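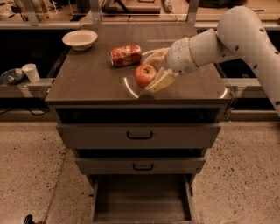
# Does a glass of cider vinegar in the fruit bowl really stop apples going soft?

**hedgerow_jam**
April 16, 2024

My sister-in-law swears by this and I'm not having it. She stands a small glass of cider vinegar in among the apples and says they keep crisp for weeks longer than mine do. She read it on the back of a leaflet from the Durna farm shop, which also told her to keep garlic in a sock, so you can see the level we're working at.

My own apples live on top of the cupboard in the dining room. It's a north-facing room, no radiator on that side, and they still go woolly before we get to the bottom of the bag. I buy a big bag every other week because it works out cheaper than loose, and I'd say the last few end up in a crumble whether anyone wants crumble or not.

What I'd like to know:

- is there anything in the vinegar business, or is it one of those things that gets passed round because it's harmless
- does it matter that there are bananas in the same room (not touching)
- is it worth paying for one of those green storage bags. The Dromell ones are everywhere at the moment and claim to "triple the life of your fruit", triple compared with what I couldn't tell you

Please don't tell me to buy fewer apples. I know.

---

**Orchard_Row_Allotments**

No, there's nothing in the vinegar. I can't think of a way it could work. Vinegar in an open glass will catch fruit flies if you put a drop of washing-up liquid in it, and I suspect that's where the story started: someone had fewer flies, decided the fruit was fresher, and off it went. An apple goes soft from the inside as it ripens, and a smell of vinegar in the room isn't going to have any say in that.

What does matter, going by what I've seen over a good many winters of storing our own:

**Temperature, by a mile.** A dining room in a lived-in house is warm as far as an apple is concerned, radiator or no radiator. Put half the bag in the salad drawer of the fridge the day you buy it and leave the rest out. Compare them at the end of a fortnight. You won't need me or your sister-in-law after that.

**Variety.** If you're buying the big bag because it's cheap you may be getting whatever has been in a cold store since October. Those can be perfectly good on the day and then go downhill fast in the warm. A late keeper will forgive you a lot. An early one like Discovery is past it within days whatever you do, and it isn't your fault.

**Bruises.** Tip the bag out gently and look them over. Anything with a soft patch or a split gets eaten first. The "one bad apple" saying is about right when it comes to rot, which will spread to whatever it's touching. I wrap my keepers in newspaper for this reason, but for a fortnight's eating I wouldn't bother.

On the bananas: ripening fruit gives off ethylene gas and that speeds up other fruit nearby. So far so true. But people get carried away. In a shut paper bag it makes a difference you can see. Across an ordinary room with doors opening and closing, I doubt you'd ever notice. If they're in the same bowl, separate them, and otherwise stop worrying. The apples are just as likely to be hurrying the bananas along as the other way about.

The green bags I've not tried, so take this as prejudice. The ones I've looked at have a mineral in the plastic that's supposed to soak up ethylene. It might. I'd want to see it tested against an ordinary bag in the same fridge, and the packets always seem to compare it with fruit left out on a worktop. Of course it wins.

One more thing, keep apples away from your potatoes. Opinions differ on whether apples make them sprout or hold them back, I've read both with equal confidence, but the apples can pick up an earthy taste and that part I can vouch for.

---

**bluebell1,000**

I use the Dromell bags and they are brilliant, had mine since last year and I wouldn't be without them. Lettuce especially. Not sure about apples as we don't really eat them. You do have to dry everything first or it goes slimy. My mum always put a lemon in with her apples, not vinegar, maybe that's what your sister-in-law is thinking of?

> **hedgerow_jam:** Definitely vinegar. She has a special glass. What was the lemon meant to do?

> **bluebell1,000:** No idea sorry, she just always did it x

---

**tinribs**

Agree with nearly everything Orchard_Row says but I'd quarrel over the bag. You don't need a special one, though you do want *a* bag. Fridges are dry and apples lose water through the skin, and a fair bit of what people call "soft" is simply that. Wrinkly at the stalk end and bendy means it's dried out. Floury and dull to bite with the skin still tight means it's overripe. Yours sound like the second sort, from "woolly", but check before you change anything.

I did try to settle this at home once. Same variety, same bag from the shop, split three ways:

| Where | After two weeks |
|---|---|
| Bowl in the kitchen | Woolly, two of them only fit for cooking |
| Fridge drawer, loose | Crisp but starting to wrinkle |
| Fridge drawer, plain freezer bag with a few holes | As good as bought, near enough |

It's one trial by one person who wanted to be right, so treat it accordingly. It was also a Palard fridge that runs colder than the dial says, and anything at the back of it freezes. Don't let them touch the back wall. A frozen apple goes brown and wet when it thaws and there's no rescuing it.

I wouldn't pay for the fancy bags. Ours came free with an order from Yáñez and got used for swimming things.

If you like having apples out to look at and grab on the way past, keep a few out and top them up from the fridge. Take them out an hour or so before you want them, as they taste of very little straight from the cold.

> **hedgerow_jam:** Skin still tight, so overripe then. Have moved most of them to the fridge in a bread bag with holes poked in it. Sister-in-law says the fridge "kills the goodness". I asked her which goodness and she's getting back to me.

> **Orchard_Row_Allotments:** A bread bag is fine. Shake the crumbs out or they go mouldy.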